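Apr 20, 2024
Notebook, L. Kinnear
Chores list, item 2: clearing up after breakfast

Eltine asked again whether the arm could do the Incombe kitchen by November. The short answer from today is no, but I want the reasons written down while I still have them in my head.

Ground rules as before. No special fixtures. Nothing glued down, nothing painted in a helpful colour. If a person would pick it up off a table with one hand and put it somewhere else, that is what we want from the machine, at a speed that wouldn't make the person get up and do it themselves.

Set the closing force at 60 to begin with (percent of the limit in the Romar settings page, same scale as in the towel entries). Went up to 80 for a short spell and came back down. At 80 the fingers go on closing after they ought to have stopped, and for soft things I don't trust the force reading at all. It lags. On a mug you never notice, as the mug stops the fingers for you. Bread gives way and the reading only catches up afterwards. Left it at 60 for the rest of the session.

Wrist camera was on throughout. I have been going back through the pictures to see where the fingers end up on the thing being held, which the logs don't say.
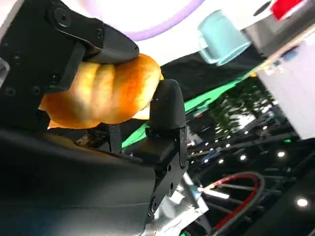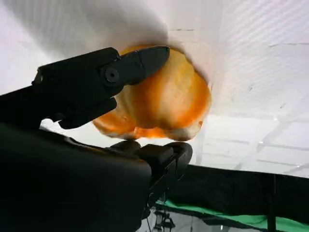 Wrist camera, both with the gripper closed. The first is the bread roll, held between the upper and lower fingers.

What I take from the pictures is that the grip point matters more than the force. The roll has lobes and creases, so a small shift along it puts a finger on a ridge or in a dip. The planner treats it as a smooth oval and doesn't care which. I'd like it to care. Suggest we take the outline it already has and look for the flatter places before closing.

Second point, blur. The outline in the second picture is smeared and the white behind is close to blown out. If the software is meant to check its own grip from this camera, it has to hold still for a moment first, or we need a shorter exposure. I'd go for the pause. We lose a bit of time on each pick but a person carrying a tray pauses too.

Score sheet: 82 for pick and place, using the old marking scheme. I wouldn't show that number to Eltine without a note. The scheme gives full marks for anything that ends up in the right container and takes nothing off for the state it arrives in. Fine for spanners — no good for food.

So, where we are on chores:

Sorting small parts into trays, yes, would leave it to get on with it.
Folding towels, only if somebody lays them out first, and then what is the point.
Clearing bread and fruit, slow, needs watching.
Wiping down, not tried.

To do next: write a new marking scheme with something in it for squashing. Put the pause in and run the same set again at 60. Ask Romar whether the lag is in the sensor or in their filter — I suspect the filter. Check the finger pads for wear before anyone runs the mugs again.

LK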